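Podura Hand Controller for Teaching Robot Arms: My Review After One Winter and One Spring

Written by Guilan Gu, 26th July

I bought the Podura hand controller in January for our small workshop, and I wanted to use it for a good while before I wrote something. Many reviews of such devices are made after one afternoon. In one afternoon every controller feels fine.

First, what you get. The controller is a handle with a trigger, one thumb button and a small base which you put on the table. You move the handle and the arm follows. You press the trigger and the gripper closes. The software records the whole movement, and later you use the recordings to train the arm to do the job alone. In our case the job is simple to say: take things out of one bin and put them into the other bin. The price was 4,000 dollars with the base, without the foot pedal. The pedal is sold separately and I think this is a pity, for a reason I will come to.

Installation was easier than I expected. The manual is short and partly translated in a strange way (I am allowed to complain about this, my own English is also translated), but the pictures are clear. My colleague Kerstin Gerlach connected it to our arm before lunch. Before this we used the Sineo, which is the older style with a joystick for each hand. With the Sineo I always had to think about which hand turns and which hand moves. With the Podura I stopped thinking after two days.

The best part is the wrist. When a thing lies flat on the floor of a bin, you need to come down at the right angle, and you must not hit the wall with the side of the gripper. Sunglasses are the worst for this. They are low, they are wide, and if you grab them by the lens they slide away from you. A hairbrush is much kinder, you take it by the handle and it comes. With the joysticks I needed several tries for sunglasses near a wall. With the Podura I tilt my own wrist, the gripper tilts the same way, and most of the time I have them on the first try.

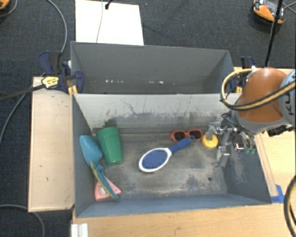 The trigger is where I have my first real complaint. It has a long way to travel, and in the first part of this way nothing happens. Then the gripper closes quite fast. For a hard plastic cup it is no problem. For something thin, like the handle of a toy shovel, I would like to close slowly and feel where I am. There is a setting for this in the menu with the name "soft start", and it helps a little, but it also makes the opening slow, and then you wait over the second bin each time. I have switched it off again.

My second complaint is the thumb button. It is used to pause the arm so you can bring your hand back to a comfortable place. You need this often, because your arm is shorter than the robot's. But the button is stiff, and when I press it my whole hand moves a bit, and this bit is recorded too. With the foot pedal the problem is gone. Kerstin borrowed one from the seller for a week and we did not want to give it back. It should be in the box.

About the recordings. Our longest set so far has 153 of them, all made with this controller, and the software lost two. Both times the cable of the base was loose, so I blame myself for one and the plug for the other. The files are easy to open and you can cut away the beginning and the end. You cannot join two recordings. I wrote to Podura about it and received a polite answer that said nothing.

Comfort is good for a person with small hands. Kerstin has bigger hands and she says the lower edge presses into her palm after a longer session. She put cloth tape on it. We make a break after every 10 recordings, mainly because tired people teach tired movements, and the robot will learn your bad ones as gladly as your good ones.

I also tried the Cerov for a short time at a trade show. It pushes back against your hand when the gripper touches something, and I liked this very much. It costs far more and I could not test it with our own bins, so I don't want to compare too strictly.

Good: natural wrist movement, quick to learn, simple files.
Not good: dead zone in the trigger, stiff button, pedal sold extra.

I would buy it again, with the pedal this time. If you already own the Sineo and only move boxes or other big regular things, keep what you have and wait for the next version.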